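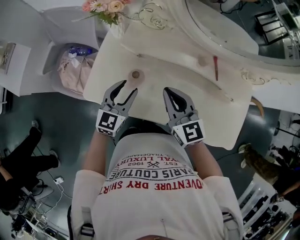 Laissez les coiffeuses tranquilles

On me demande toutes les deux semaines comment décaper une coiffeuse. Blanche, crème, à miroir ovale, dorures sur le cadre, le modèle de grand-mère qu'on récupère au décès ou à la brocante. Et toutes les deux semaines je réponds la même chose : ne décapez pas. Ça énerve. Tant pis, je m'explique une fois pour toutes, vite, j'ai un camion à décharger.

D'abord le plateau. C'est toujours lui qu'on accuse. Rayé, gris par endroits, des taches que rien n'enlève. Oui. C'est une table où quelqu'un s'est assis tous les matins. Un flacon posé, un crayon qui roule, la brosse qu'on jette parce qu'on est en retard. La surface garde ça. Un plateau de coiffeuse impeccable, moi je trouve ça triste, on dirait un meuble d'hôtel.

Ensuite le miroir. Les gens veulent bien garder le miroir, remarquez. Le cadre sculpté, les volutes, la petite rose dorée, ça plaît. Alors ils refont le plateau à neuf, blanc brillant, deux couches, trois couches, et ils laissent le cadre comme il est. Résultat : un haut qui a quarante ans et un bas qui sort du magasin. Ça jure. Donc ils repeignent le cadre. Donc la dorure a l'air sale à côté. Donc ils la refont à la bombe. Et voilà, plus rien. J'ai vu passer une bombe or de chez Umel sur un relief floral, on ne distinguait plus un pétale. De la pâte.

Eskil Nordin, avec qui je partage l'atelier de la rue Berge, pense exactement le contraire. Pour lui un meuble peint est fait pour être repeint, c'est même l'intérêt, on n'est pas devant une marqueterie. Il n'a pas complètement tort. Une peinture qui s'écaille par plaques, un plateau qui accroche les manches, là d'accord, on intervient. Mais on intervient sur ce qui gène. Une éraflure ne gêne personne. Une tache grise non plus, sauf celui qui la cherche.

Les trous, même débat. Les coiffeuses ont souvent des trous, des perçages, un bouton qui manque, un bouchon mis là par je ne sais qui. Réflexe : pâte à bois, ponçage, on oublie. Attendez un peu. Un trou ça sert parfois à passer une vis du miroir, et quand on l'a rebouché proprement on est bien embêté pour remonter le tout. Ça m'est arrivé. Une matinée perdue.

Ce que je fais, moi : chiffon à peine humide, savon doux, je sèche derrière. Pinceau sec dans les creux de la sculpture, c'est là que la poussière se met. Sur la dorure rien de mouillé, jamais. Un peu de cire incolore sur le plateau si vraiment il a soif. Je resserre ce qui bouge. Fini. Pas de vernis, pas de patine "effet vieilli" sur un meuble qui est déja vieux, ça, ça me dépasse.

Et l'argent, puisqu'on en parle. Une cliente de Cledirness a payé 1023 euros de remise en état pour une coiffeuse qui n'en valait pas la moitié. Magnifique travail, rien à dire. Elle n'ose plus rien poser dessus. Le maquillage est retourné dans la salle de bain, au bord du lavabo.

Une coiffeuse c'est fait pour traîner devant. Un crayon oublié sur le plateau, de la poudre dans la rainure. Si vous voulez un meuble lisse achetez un meuble lisse, il y en a plein, moins chers. L'autre, donnez-le à quelqu'un qui s'en servira, ou bien passez à l'atelier avant de sortir la ponceuse. Pas le lundi, je livre.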